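The blinds on the glass partition are finished, so these are my notes on the job while the measurements are still written on the back of my hand.

The problem was reflections and privacy, in that order. The meeting room at Sunthorpe is separated from the corridor by a glass wall in four tall panels. With the ceiling lights on, anyone sitting at the desk saw two bright rectangles wherever they looked, and anyone walking past saw whatever was on the desk. Frosted film would have fixed the second and done very little for the first. It is also permanent for practical purposes, and I have scraped enough of it off other windows to avoid it.

I went with horizontal slatted blinds, pale, mounted on the room side. Winda make a range that clips to the head of the frame without drilling, and the upright members between the panels are too narrow to take a screw I would trust. Each bracket needs a flat lip of 14 mm. I had slightly more than that on three panels and almost exactly that on the last.

Measuring took longer than fitting. The panels are not the same width, and the ones towards the right-hand corner are narrower than they look from the doorway. My procedure was:

- measure the width at top, middle and bottom, and use the smallest figure
- deduct 8 mm for clearance
- measure the drop on both sides, and use the longer figure
- write the panel number on the headrail before taking anything out of the packaging

I skipped the fourth item on the first blind and lost an evening to it. 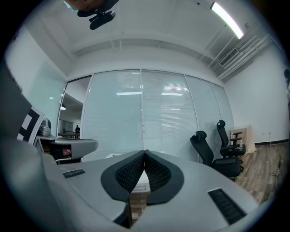
*Blinds on the inside of the glass, ceiling lights on.*

The reflections have not gone. The glass still throws back both ceiling lights as clear rectangles, one on each of the two left-hand panels I can see from the desk. What has changed is what sits behind them. A pale slat gives a fairly even background, so the contrast is lower and I find I can ignore it. Closing the slats fully makes little difference. To remove the rectangles altogether I would have to move the lights or fit a diffuser, and the fittings are old enough that I doubt the part is still sold.

I did consider changing the lamps. The present ones are 3000 K, which suits the wood-grain floor and makes the grey desk look slightly dirty. A cooler lamp would reverse that. I left them alone.

Cords: these are wand-operated, with no loop, so there is nothing to snag on a chair. The wand on the widest panel is 700 mm long and could usefully be longer. Hourani, the shop in Galtley where I bought the brackets, can order an extension, but it comes in white only and the existing wands are clear.

The doorway to the left of the partition is still untreated. A fair amount of corridor light comes in there – more than I had allowed for – and it falls across the near end of the desk. I have no good answer yet. A door curtain would be in the way every time someone went through.

Dusting is the other cost. I last had slatted blinds in December and had forgotten how quickly they collect it. A dry microfibre cloth with the slats closed, then tilted the other way and repeated, is adequate. Spray cleaner leaves a line along the lower edge of each slat.

Remaining jobs are the end caps on panel three and a spare bracket for the narrow one.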